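Home | Local | Business | Opinion | Schools | Obituaries

Parnstead's towel rule promises big water savings, but the numbers are thin

By Julián Villanueva
May

Parnstead wants hotels, gyms and hair salons to wash fewer towels. The town council voted 5 to 2 this month to back a "fresh when needed" program that asks businesses to stop swapping out towels by default and to wait for customers to ask. Places that sign up get a window sticker and 20 percent off the sewer part of their water bill for a year.

The town says the program will save 800 gallons of water a day by the end of the summer. That figure has been repeated in two press releases and on a banner outside the town hall. It is a good deal harder to find out where it came from.

Asked for the math, the public works office sent over a four-page summary from Curus, the consulting firm hired to design the program. The summary says the estimate is based on "typical laundry loads in comparable communities." It doesn't name the communities. It doesn't say how big a typical load is, or whether the machines in question are the old top loaders still used in half the motels on the highway or the newer kind that use much less water to begin with.

A Curus spokesman said by email that the full model belongs to the firm and would not be shared. He said the company was "very comfortable" with the estimate.

Ju-won Kwon is less comfortable. She owns a 14-room inn on the river road and has left a card on the bathroom counter for nine years asking guests to hang up their towels if they plan to use them again. She figures most of her guests already go along with it.

"So what am I saving now that I wasn't saving last year?" Kwon said. "I'll take the discount. I'm not going to turn down the discount. But they're going to count my towels as new savings, and they aren't."

The town confirmed that businesses with an existing towel policy can join and will be counted in the total. There are 193 businesses on the list of those that could take part. The town did not ask any of them how many already do what the program asks.

The salons raise another question. State health rules already require a clean towel for each customer, so it isn't clear what a barber or stylist could cut back on. The summary counts them anyway. A public works clerk said salons might save water by "running fuller loads," which may be true, but the sticker pledge doesn't mention loads at all.

Then there is the cost. Curus was paid out of the water fund, and the discounts will come out of the same place. Households pay into that fund and aren't eligible for the program. At the council meeting, one resident of Mill Lane asked why her bill had gone up twice in three years if there was money to give back to hotels. She was told the two matters were separate. They are paid from the same account.

Supporters say critics are making too much of a small, cheap step. The well that serves the east side of town ran low last August, and washing fewer towels plainly uses less water than washing more of them. Councilwoman Skikunow, who wrote the measure, said she would "rather try something and adjust it" than spend another year studying the problem. She also said the program would be reviewed after 12 months.

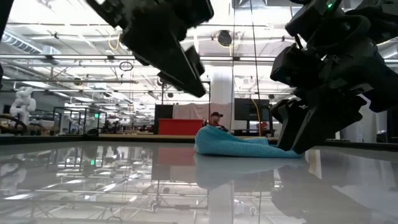

What that review would look at is an open question. The measure doesn't require businesses to report how much laundry they do, before or after joining. It doesn't require a meter on the laundry line. The only thing the town plans to track is the number of stickers handed out, and a sticker doesn't save any water on its own.

There would have been an easy way to check. Each business on the list already has a water meter, and the town reads those meters every month. Comparing this summer's readings with last summer's wouldn't settle everything, given how much a wet June or a slow tourist season can change the total, but it would be a start. Public works said it has no plans to do that and doesn't have the staff.

It's also worth setting the promised savings next to a different number. In its own yearly report, the water department said it loses 637 gallons an hour to leaks in the mains under the old part of town. If that is right, and if the towel estimate is right too, a full day of skipped towels would make up for a little more than an hour of leaking pipe. The pipe work has been put off until next year's budget.

None of that came up before the vote. The two members who voted no both said they objected to the discount and had no problem with the idea itself.

Sign-ups open at 9 a.m. on the first of next month at the water office counter. Businesses should bring a recent bill. The council has asked Curus to return in the fall with ideas for a second phase, which may cover restaurants and table linens.

Previous story | Next story | Back to Local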